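Teleoperating a pick task in simulation: the ratchet on the sofa

With this tutorial you will record demonstrations in the Vovex simulator by remote control. The robot must take one tool from a sofa seat where many other things are lying. I suppose you have finished the installation page and the arm answers to your controller.

1. Load the room
Open the Grevano room and choose the clutter set. The arm stands beside the sofa. Set the episode limit to 400 steps — more is not necessary for one pick.

2. Look before you move
Check the outside views and the wrist view. Find the green handle first, then the grey metal part. The boot and the gun can hide a part of the tool, so change the view if you are not sure.

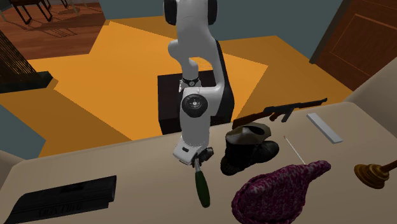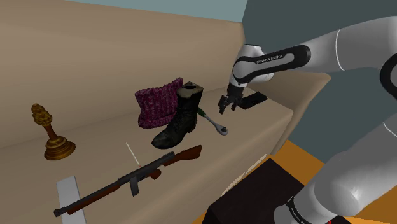
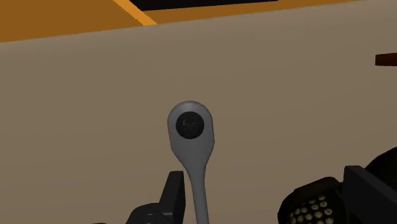
3. Approach with open fingers
Bring the gripper over the tool slowly and turn the wrist until the fingers stand on both sides of it. In the wrist view the tool should be in the middle of the gap. If it is nearer to one finger, correct this before you go down.

4. Close and lift
Close the gripper, wait 2 seconds and lift straight up. Do not drag the tool over the seat, or the policy will learn to drag also.

5. Save or throw away
Press S to save, X to delete. Keep only clean episodes. For a first training 7 good ones are enough to see if your settings work.

Next page: replaying your episodes in Anghel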